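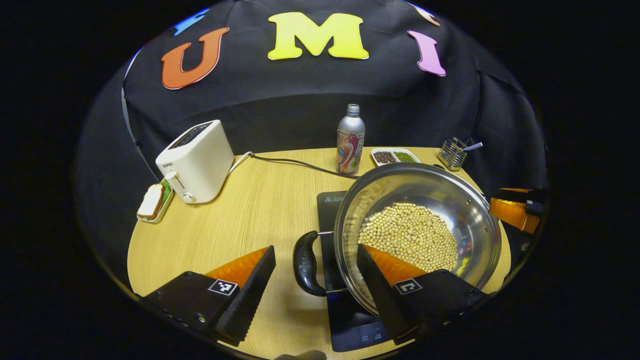
4 min read · 15 October 2023

1/ The technical appendix for the floorball club championship came out last night. Two bids are left, Gendberg and Imberg. I have read both against the appendix and these are my notes. Hall, floor, power, seating, travel, in that order.

2/ Floor first. A full rink is 40 m by 20 m inside the boards. The appendix wants two metres clear behind each goal end and a metre and a half down the sides, measured from the outside face of the board.

3/ Gendberg has the length. The width works only if the bleachers on the north side stay retracted, and the bid's seating figure assumes they are out. Both cannot be true at once.

4/ Imberg fits one rink with room left over and puts the second rink in the Naylor hall, across the parking lot. Naylor is older and the floor is a sprung hardwood with six sets of court lines on it.

5/ Lines are allowed. The appendix asks for the rink markings to be "continuous and of a single colour distinct from all others". On the Naylor floor I think that leaves white tape or nothing, as every other usable colour is taken.

6/ Surface. Gendberg proposes rolled sport tile over the existing floor. It plays a bit slower than hardwood, and the ball sits up more on a long pass. Fine for a club event. The tile has to be down and settled the evening before play, and the bid shows installation starting after a public skate party in the same building. Tight.

7/ Someone will ask, so: the tile would be rented from Torura. The quote is attached to the bid and includes the boards, corner sections and one spare board per side. It doesn't include goals.

8/ Seating. Gendberg claims 515. With the north bleachers retracted I get 489 less whatever goes to the scorer's table, the video position and the penalty benches, and I can't tell from the drawing where the penalty benches are.

9/ Imberg claims 2000 and that is the whole arena, upper bowl included. The upper bowl has been closed for club events for as long as I've been going. I would read it as lower bowl only and ask them to resubmit.

10/ Neither figure matters much for the group stage. It matters for the finals, where the appendix sets a minimum and also wants a separate entrance for teams. Gendberg has the entrance. Imberg has a corridor which passes the canteen.

11/ Lighting. Both halls meet the level for play. Imberg has had a flicker problem on video at higher shutter speeds – if you watched last season's semifinal stream you know the one. The bid says the fixtures over the main rink "will be reviewed". I'd like to see "replaced", with a date.

12/ Timing and power. The game clock, the penalty clocks and the goal-line camera all have to come off one circuit with battery backup. Gendberg gives a circuit diagram. Imberg gives a paragraph.

13/ The backup requirement is 30 minutes under load. Gendberg's unit is rated for it. Ratings are from the data sheet and I would want a load test with the scoreboard attached, older scoreboards draw more than people expect at start-up.

14/ Change rooms. Minimum four, plus one for officials with its own shower. Gendberg: four plus one. Imberg: six across the two halls, but only three in the building where the finals would be played.

15/ Travel. Most western teams will drive, most eastern teams will fly. Imberg is the better airport and the worse hotel market in November, when there's a trade show on. Gendberg has rooms held at the university residence, sheets included, towels not.

16/ Schedule. With two rinks you can run the group stage in two days and leave the third for placement games. With one rink you can't, unless you shorten the periods, and the appendix doesn't permit that for the top division.

17/ Gendberg's bid shows one rink in the main hall and "a second surface to be confirmed". To me that is the largest open item in either document, larger than the seats.

18/ If the second surface turns out to be the curling club, check the ceiling height over the far end. There is a duct.

19/ On paper, as submitted: Gendberg has the better finals venue and the better paperwork, Imberg has the better group stage. I'd send both back with questions before scoring either.

20/ The questions I've sent in: second rink location, bleacher position on finals day, Naylor tape colour, fixture replacement date, who supplies goals.

21/ Correction to 8/: the video position is on the balcony in the Gendberg drawing, so it takes no floor seats. The penalty benches are still missing.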